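Kotora Playlist Player, User Guide
Section 4: Making a chart show

A chart show plays your songs in countdown order, with a short announcement before each one. Please finish Section 3 (adding music to the library) before you start.

4.1 Create the chart

1. From the main menu, choose Charts, then New Chart.
2. Type a name. The name can have up to 70 characters.
3. Select the songs. You can mark them one by one or load a saved playlist.
4. Press Sort. The player puts the songs in order by number of plays.
5. To move a song by hand, press and hold its title, then drag it to the new position.

Note: A song you moved by hand keeps its position when you press Sort again. To release it, open the song menu and choose Free Position.

4.2 Add the announcements

1. Open the chart and choose Voice.
2. Select a voice pack. Witska is already installed – the Tanoli pack must be downloaded first.
3. Set the pause between announcement and song. The normal value is 2 seconds.
4. Press Preview and listen to the first announcement.

Caution: Changing the voice pack deletes all announcements you recorded yourself. Export them before you continue.

If an artist name is spoken wrongly, open Artist Details and write the name as it sounds. The name on the screen does not change.

4.3 Start the show

1. Connect the speakers and set the volume low.
2. Choose Countdown or From the Top.
3. Press Start Show.
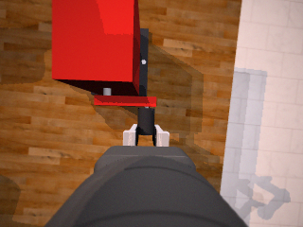

You can pause the show at any moment. When you continue, the player repeats the last announcement and starts the song from its beginning. Skipped songs stay in the chart, but the skip is not counted as a play.

Message 233 means that a song file was moved or renamed. Choose Find File, or remove the song from the chart.

Text: Sohail Niazi. Checked by Wajid Bukhari, 2024-10-05.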